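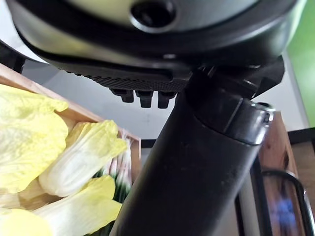 Ticket: Produce cell, cabbage line, picks not confirmed
Site: Callaveck, packing room 3
Unit: Skorora arm, cabbage crates
Opened by: packing room shift lead
Sent to: Dilel support
Priority: Dilel set it to Low. Please set it back to High.

Problem as reported

The arm goes to the crate, closes, lifts, and then the panel says NO ITEM. Sometimes there is an item. Sometimes there is a leaf. Either way the line holds and a packer has to walk over, look, and press Continue. I would like this treated as one fault and not split into separate tickets like the January one, which ended up closed on both sides with the problem still here.

It does this on napa cabbage far more than on anything else we run. The outer leaves are loose and frilly and they hang over the side of the crate. A person picks up a head by the white end without thinking about it.

What we tried before opening this

Restarted the cell from the panel. Ran fine until the first break, then same as before.
Wiped the grip pad with a dry cloth, per the card on the cabinet. No change that I could see.
Moved the cabbage crate closer to the arm. Worse.
Had a packer trim the hanging leaves before the crate goes in. Better, but now I have a person preparing cabbages so that a machine can pick up cabbages.

Reply from Dilel support, first

Thank you for the report. Logs show 42 NO ITEM stops on the shift you listed. Most cleared in under a minute and are within the expected range during the learning period. Please confirm the crates are presented according to the loading guide, page 8, and that the produce is of uniform size.

Reply from site

Page 8 shows a clean plastic tote with heads standing upright in rows. We don't get that. Our growers send wooden crates, and the heads come in lying whichever way they were dropped, sometimes with other greens in the same crate. This was all shown to the sales team when they walked the room. If the arm needs uniform size, someone should have mentioned it before we signed off on the hours.

On "under a minute": that is the time from the stop to the button. It leaves out the packer putting down what she was doing, walking around the guard, and walking back. We used to have two people on this table and they talked to each other and kept pace. Now we have one person covering this cell and the Ochoa label station, and each stop here means labels pile up there. Your report counts the first part and our label station eats the second.

How long is the learning period? I asked when it went in and was told it depends.

Reply from Dilel support, second

We have adjusted the close force and the confirm threshold remotely. Please run a normal shift and report back. The learning period depends on item variety.

Reply from site

Ran it. Fewer NO ITEM stops, I'll give you that. But now it bruises the leaf end on the softer heads, and two crates were sent back from the packing check for torn outer leaves. I think the threshold just got moved so the machine is surer of itself. I can't prove that from the panel because we are locked out of that page. Please either give the shift lead read access or write down in this ticket what the values were before and after.

Also, the weekly summary went to our front office with a rate of 2000 heads and a green check mark next to it. Heads that a packer placed by hand after a stop are in that number. I know because I stood there and watched the counter go up when she did it. The front office is using that sheet to decide staffing for next season. I want the hand placements shown on their own line.

Reply from Dilel support, third

The counter registers items passing the exit sensor and does not distinguish source. We can log this as a feature request. Close force has been returned to the earlier value. Can we mark this ticket as resolved?

Reply from site

No. Putting it back where it was gives us the fault I opened the ticket for.

What I need to close this:
Both sets of values, in writing.
A loading guide that covers wooden crates and mixed greens, or a plain statement that the cell doesn't support them.
Hand placements separated in the summary before the staffing meeting.
A visit during a napa run. Bring whoever sets the force, and have them stand on the packer's side of the guard for a full shift.

Until then we run napa by hand in the morning and leave the cell on carrots, where it does okay. The second packer is back on the table for those hours. The rate is up, and there is no check mark for that one.

Status: Waiting on vendor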